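Notes from the Dance Floor

Well, we made it through January, and I have to say I didn't expect so many of you to show up on the coldest night of the winter. We had over 77 people at the last social! My knees are still complaining about the second polka set, but I'd do it again tomorrow.

First, the thing everybody keeps stopping me at the grocery store to ask. Yes, the beginner waltz class is coming back, and yes, Armindo Carvalho is teaching it again. He's doing it a little differently this time. Last year we rushed into turns by week two and half the room got dizzy and went home grumpy. So now it's just walking to music for the first couple of evenings, then the box step, and turns only when people feel ready for them. If you took it last year and gave up, please come back (you know who you are, and I'm not mad).

A word about shoes while I'm at it. Leather or suede soles if you have them. Clean sneakers are okay for the first class, but they grab when you try to pivot and your ankle won't thank you. Please change at the door and don't walk in wearing whatever you wore across the parking lot. Road salt is murder on a wood finish.
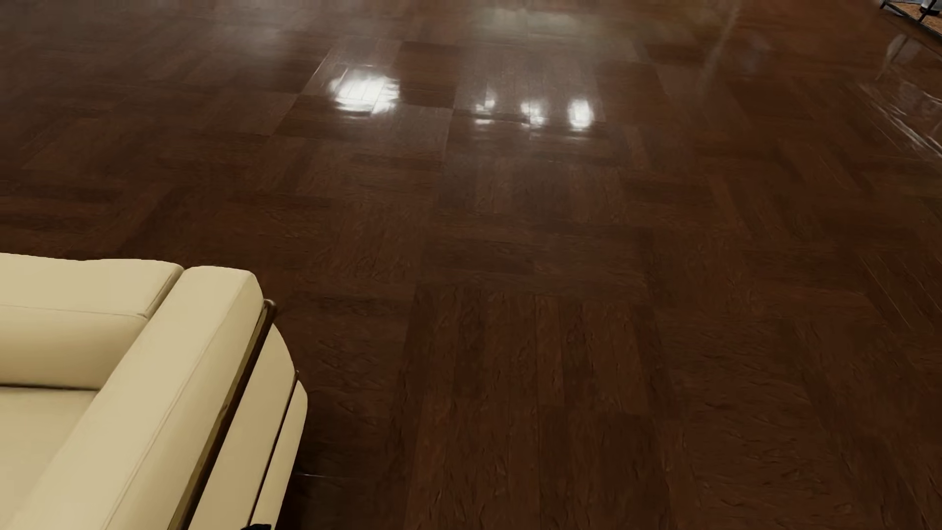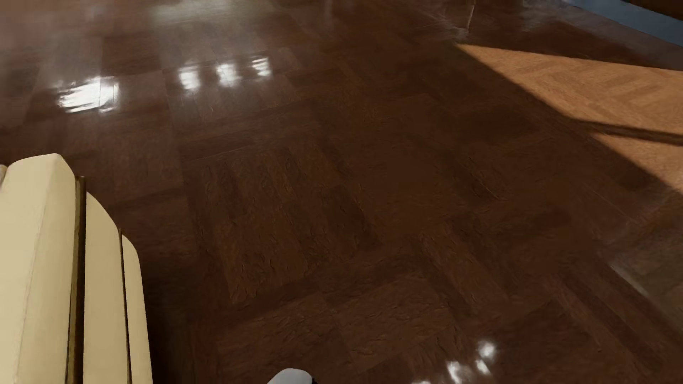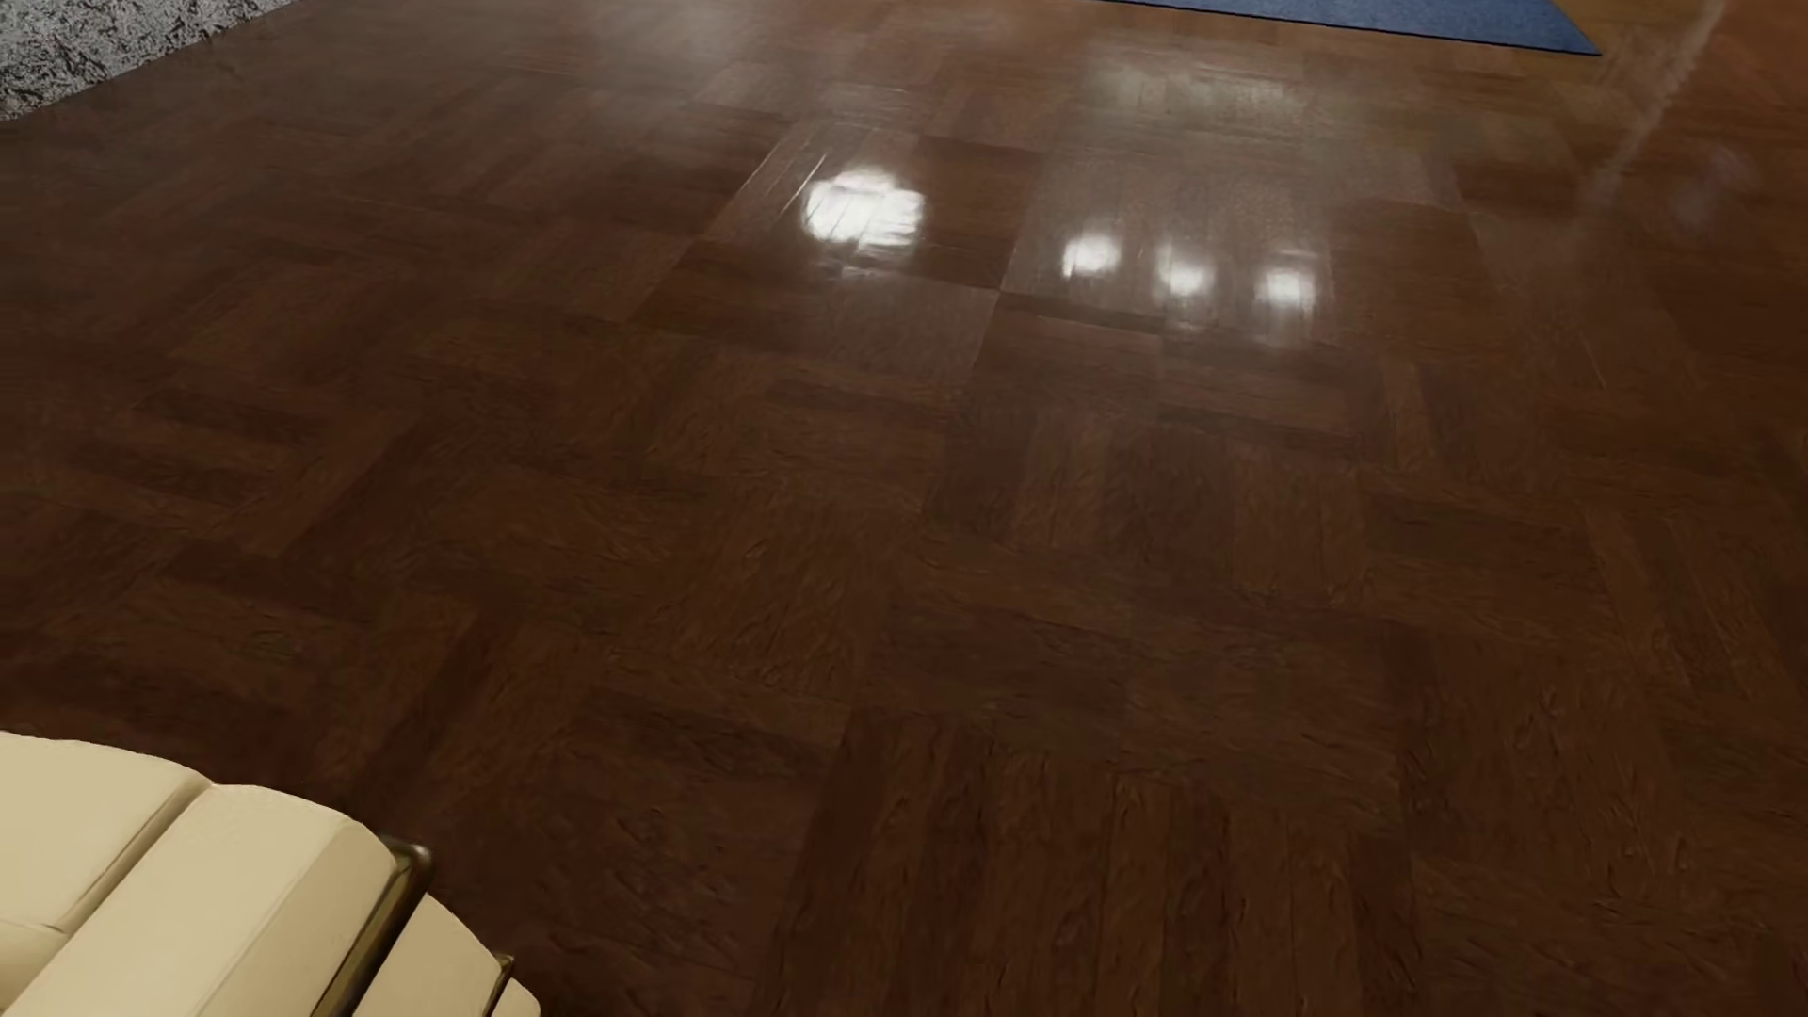 Dark parquet with a good shine on it.

Now, music. Kevin Foley has taken over the playlist and he wants requests, but he wants them early, so don't walk up to him in the middle of a foxtrot with your phone out. Write them on the sheet by the coat rack. He's promised more slow numbers after the break, which I've been begging for, and he's also threatening a whole half hour of swing. I think that's about twenty minutes too much, but we'll see. I was wrong about the cha-cha night, which was a riot.

Snacks are potluck like always. We had 11 plates of brownies last time and not one thing with a vegetable in it, so if your last name starts with A through M, could you lean toward something salty or crunchy? Whoever made the little cheese biscuits, I need that recipe. I ate four and hid one in my purse.

Looking ahead, we're planning the spring dance for April, and I'd love for it to be a bit dressier than usual. No rules, just wear the thing that's been hanging in your closet waiting for somewhere to go. Cover will be $12 at the door, kids free. We still need two people to help set out chairs beforehand, so grab me at the next social if you can come early. And somebody left a gray wool scarf on the piano bench, which I've been keeping at my house. It's very nice and I'd like to give it back before I get attached.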